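Flovell Surface Color Readings: data card

Summary
Flovell holds 400 color readings taken from indoor work surfaces at the Plavisley site. Each row is one reading from a contact meter, with the room, surface code and light setting. It is meant for checking white-point correction code.
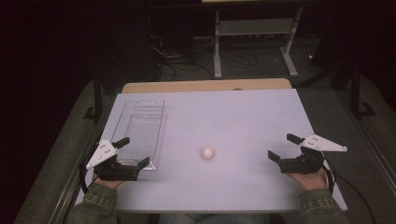

Files
readings.csv: one row per reading
surfaces.csv: surface codes and finish
rooms.csv: room codes, lamp type, window direction

Columns in readings.csv
id: integer, unique
surface: code, joins to surfaces.csv
L, a, b: CIE Lab values, D65, 2 degree observer
lamp: on or off
note: free text, often blank

Missing values are empty strings. Do not read them as zero; a and b are often close to zero on white surfaces.
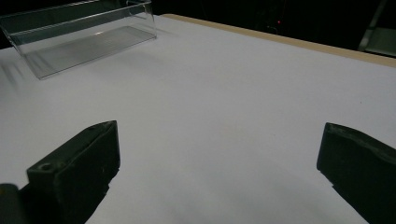
White tabletop with light-brown edge strip.

Collection
Readings were taken in December with the Dirent meter, recalibrated every 40 readings. Room codes starting with M refer to the Mathias annex. Glossy surfaces were read with the specular component excluded.
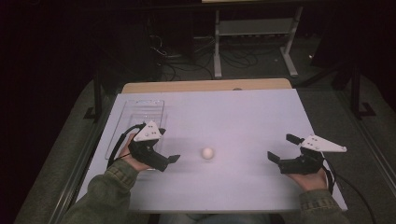

Photo: Flovell project, Plavisley. Same license as the data.

Known problems
Lamp state is missing for nearly all of the M rows. Version 2 fixed a swapped a/b pair in the annex data; files from version 1 should be discarded. Surface codes were not reused between versions.
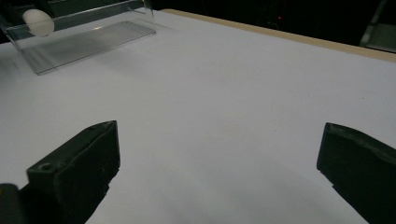 The b column drifts low on cool whites when the lamp is off. Filter on lamp before averaging by surface. Dark matte items have their own codes and should be kept out of the white set: a black finish like that of the two gripper fingers over the white tabletop has a low L and will pull down any room mean it is included in.

License
CC BY 4.0. Cite as Flovell, version 2.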